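Event Rentals and Décor, Unit 6: Reading a Supplier's Catalog
Handout for the May session

Bring your copy of the Kinnear catalog and a pencil. We are going to spend most of the hour on page 31, the one with the columns and backdrop stands, and I want you to mark every claim you could not check from the page itself.

Start with "portable." It has no agreed meaning in this trade. Kinnear uses it for a backdrop that ships in one carton. Nitmont uses it for anything on casters, including a bar front that I would not want to take up a flight of stairs. Before you believe the word, look for packed weight and packed length. If neither is given, write to the supplier and keep the reply.

Next, setup time. The Numine column set is sold as a 15-minute job. Fifteen minutes for how many people? On grass or on a ballroom floor? Does that include carrying it in from the truck? The catalog is silent. In your quotes, use your own time from a practice build – and do the build twice, with different people. 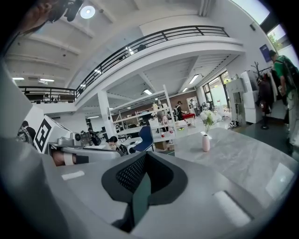
Gripper view across an open workspace.

"Freestanding" deserves the same suspicion. A column can stand by itself in a showroom and still go over when a guest backs into it. Ask what the base weighs and whether ballast is included in the price. Loltel lists its sandbags separately, six to a set, under a different heading from the columns they belong to. I don't think that is dishonest, but it does make the columns look cheaper than they are.

Colors: printed swatches are close to useless. "Ivory" from two suppliers will rarely match under warm lights. Order a sample and look at it in the room, in the evening if the event is in the evening.

Assignment

Price a ceremony set from item 2713 in the course packet. Give the rental fee, delivery, ballast, cleaning and damage deposit on separate lines. If you can't find a figure, leave the line blank and say who you asked. Please don't fill it with a guess – I will ask where it came from.

Read the Nitmont damage policy before next time, including the part on "normal wear."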